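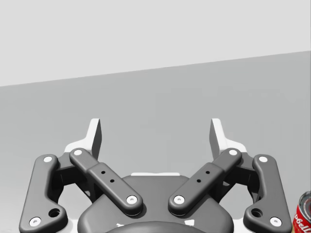
Ticket 1479: Phones play the after-hours message in the middle of the day
Logged by Olga Campos, Joldale office
Aug 20, 2025

Status: Resolved (see last entry, and please read it before reopening)
Priority: was Low, then Urgent, then Low again

Reported problem

Customers ringing the main Joldale number during business hours get "Thank you for calling Sestholm Garden Supplies, our office is now closed." We are not closed. Tímea was sitting at the front counter with the phone in front of her and it didn't ring. One bloke who wanted a quote on retaining wall blocks drove in to tell us we were closed, and seemed a bit put out to be wrong.

It comes good by itself, sometimes after ten minutes, sometimes not until somebody at head office fiddles with it. Internal calls are fine. Outgoing calls are fine. The hold music is also fine, by which I mean it's the same as ever.

Sơn Ninh, IT

Picked this up. Checked the opening hours in the Peñalver phone console and they're correct. Time zone is correct. Public holiday calendar is correct apart from a show day that belongs to a different shire, which I've removed. It was set for June and has nothing to do with this, but it was annoying me.

Rebooted the phone gateway in the Joldale comms cupboard remotely. Calls are now coming through. I'll leave it overnight and close the ticket if it behaves.

Olga Campos

It did not behave. Closed again just before lunch. I had to ring the shop from my own mobile to confirm, and I can report that the recorded message still says we have a Christmas tree sale on.

Sơn Ninh, IT

Noted on the Christmas trees, I'll log that separately.

Call log shows the main number switching from "Day" to "Night" at irregular times. The schedule isn't doing it, because schedule changes are tagged as such and these are tagged "manual". The console doesn't say who or what did it manually. It has a column for that. The column is blank.

Have changed the console admin password in case someone has a saved login on an old machine. Apologies to Anselmo, who had a saved login on an old machine.

Anselmo Cifuentes, Accounts

Accepted. It wasn't me though, I only use it to download the phone bill. Can I have the new password?

Sơn Ninh, IT

Sent you a billing-only login. Raised a case with Peñalver support and attached the call log. Their first reply asked whether we'd checked our opening hours. Their second asked whether we'd tried rebooting the gateway. I've answered yes to both and asked, politely, for somebody who can see what goes in the blank column.

In the meantime, Olga, when it happens could you write down the time and who was on the phone? Anything unusual as well, however silly it sounds.

Olga Campos

List so far:

10:20, Tímea serving at the counter, me on to the bank.
11:50, me at the counter, Tímea at lunch, Visitación out the back ringing the Flemness depot about a pallet of potting mix.
2:15, everyone in, Visitación on to Flemness again about the same pallet.
3:30, raining, both phones idle, then the depot rang to say they'd found the pallet and Visitación rang back to ask where.

Unusual: the pallet.

Tímea Sipos, Front counter

Can I add that it also happened during the stocktake, and that was the day we were on to Flemness all morning? I assumed the depot was just using up all the phone lines. I don't know how many lines we have. I don't know if lines are still a thing.

Sơn Ninh, IT

Lines are not really a thing, but this is the most useful comment on the ticket.

Went through the log again against Olga's times. Each change to Night lands within a few seconds of a handset being picked up in the Joldale yard office, and there's no failed or completed call recorded for that pickup. A second pickup follows almost straight away, and that one is a normal call to Flemness.

Visitación, when you ring the depot, what do you press? Exact keys please, including ones you press by mistake.

Visitación Barroso, Yard

I press what it says on the sticker. Star 45. Then it beeps twice and nothing happens, so I hang up and use the number in my mobile instead. It's been like that since the new phones went in. I thought the depot had it blocked.

Sơn Ninh, IT

Found it.

On the old system, star 45 was the short code for the Flemness depot. On the Peñalver system, star 45 is the default code for "toggle night service". The two beeps are the phone confirming that it has closed the shop. If Visitación tries a second time it opens the shop again, and that explains why it kept fixing itself.

The sticker is on the yard phone, under the handset, and came across from the old phone when somebody carefully peeled it off and moved it. I'd like to commend the workmanship. I was the person who did the install and I'm not taking further questions.

Fix applied:

Night service toggle code disabled for all handsets at all branches. Mode can only be changed from the console now.
Flemness depot added to the first speed-dial button on the yard phone. Press the button, it rings the depot.
Opening hours retested from an outside line. Rang, Tímea answered, I said it was only me.
Old sticker to be removed by whoever is nearest.

Peñalver have since come back to confirm that the blank column is blank because handset codes aren't recorded as a user. They've marked our case "working as designed".

Visitación Barroso, Yard

Sticker's off. Button works. They've lost the pallet again.

Olga Campos

Four hours straight with no closed message, so I'm happy for this to be closed. The ticket, I mean. Could we leave the Christmas tree ticket open, as we've now had 3 people ask if the sale price is still good, and Tímea told the last one she'd check.

Sơn Ninh, IT

Closing. For anyone finding this by search: if your branch goes to Night for no reason, look under the handset for old labels before you log it. Other short codes from the old system should also be treated as suspect. I've tested the ones on the printed list, but I gather the stickers were more of a local tradition.

Recent tickets

Joldale: after-hours greeting mentions Christmas tree sale
Flemness: docket printer cuts off the last line of the address
Joldale: request for label maker (declined)
All branches: show day removed from holiday calendar, please confirm your shire
Accounts: phone bill download asks for password twice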